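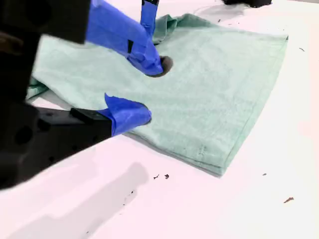 Burgi Moser told us in the first meeting that we were asking the wrong question, that it doesn't matter how pretty a fold is if the stack falls over when you pull one from the middle. So we changed the question. Old one was "what is the neatest fold." New one is below.

Towel folding and shelf space in the Baxter Hall linen room
Textiles and Home Management, Filtdale College
Group report, submitted November 15, 2020

What we wanted to know

Which fold should the linen room use for bath towels so that they fit the shelves, stay stacked, and a new student worker can learn it fast. Bath towels only. Hand towels and washcloths we dropped after the first week, no time.

Background

Baxter Hall linen room hands out towels to residents and takes back the used ones. Everybody folds how they folded at home. Halves, thirds, rolled, one guy does a sort of envelope. The shelves look ok from the door, but the stacks lean, and when somebody takes from the bottom the whole thing slides to the front and has to be done again. The linen room log has 3765 bath towels going out over the last school year so even a little refolding adds up.

Materials

Bath towels, terry, mint green, all the Rutier brand, all from the same order. 41 of them, that was what they could spare us. Terry loops both sides. The newer ones are fluffier than the ones that have been through the dryer a lot, we tried to mix them evenly between piles but see Problems.
White table, wiped down before each session
One shelf bay from the linen room, emptied for us
Tape measure, notebook, phone for timing

The folds

Fold A, halves. Long side in half, then in half again the other way, then once more. Fast. Corners don't line up unless you are careful and mostly we weren't.

Fold B, thirds. Lay flat, smooth out from the middle, bring one long edge in to a third, the other over it, then fold the length in half and in half again. Raw edges end up inside. This is the one Brândușa Barbu showed us, she calls it the Clornholm fold after the place she learned it, we couldn't find the name written down anywhere so take that as is.

Fold C, roll. Half lengthwise, then roll tight from the short end. Looks great for one minute.

One note for anyone redoing this. Smoothing matters more than we thought. If you press the cloth flat with your fingers before the last fold the air goes out and the packet holds its shape. If you skip it the top layer puffs up and you get a dome. We wrote "press" into the steps for B after the first session and should of done it for A as well, we didn't, so the comparison isn't totally fair to A.

Procedure

Each of us folded a pile with each fold, in a different order so that being tired didn't always land on the same one. Then stack in the bay, folded edge facing out. Measure height. Leave overnight. Measure again. Then the pull test, take one towel from the middle of the stack with one hand, no holding the rest, and write down if the stack stays, leans or falls.

17 pull tests per fold.

Results

Height: B gave the lowest stacks. A came next and was pretty uneven, depended on who folded. C we couldn't really stack, we made a pyramid, which takes the full depth of the shelf and wastes the gaps between.

Pull test: A fell 7 times. B leaned sometimes but never fell. C rolled, nearly every time, and we stopped writing "rolled" and just put a dash.

Time: A quickest for all of us. B slower at the start, by the last session the difference was small enough that we argued about whether it was a difference. C slowest, the tight roll takes patience.

Overnight: all stacks settled a little. B least. Fluffy towels settled more than the flat ones whatever the fold.

Looks: we asked people coming by the counter which shelf they liked. They liked the rolls. Ok.

Problems

Towels weren't all the same age, see above. Sizes too, a few had shrunk and the thirds don't come out as thirds on those, you get a strip sticking out on one side. We folded them anyway.

Time of day, the linen room is humid in the afternoon when the dryers are going and terry gets kind of limp. We didn't measure humidity. Would next time.

We all knew which fold we thought would win. Hard to pull a towel "the same way" when you want it to fall.

Session notes for the second Fold A session are missing one page. The pull results were on the other sheet so those are complete, only the heights are partly from memory and we marked them with a star in the table.

Recommendation

Use Fold B for bath towels. Folded edge to the front. Put the steps up on the wall by the table, with the press step in bigger letters. Keep stacks lower than the shelf above by a hand's width so people can get their fingers in without dragging the top one out.

Rolls are fine for the basket at the counter if the linen room wants it to look nice, just not on shelves.

Still to do

Hand towels. Also the shrunk ones need there own pile, or get retired, Burgi Moser is asking. We'd like to check the shelves again in March to see if anyone still folds in thirds. Table of heights and the timing sheet are attached at the back, sorry for the handwriting on the second one.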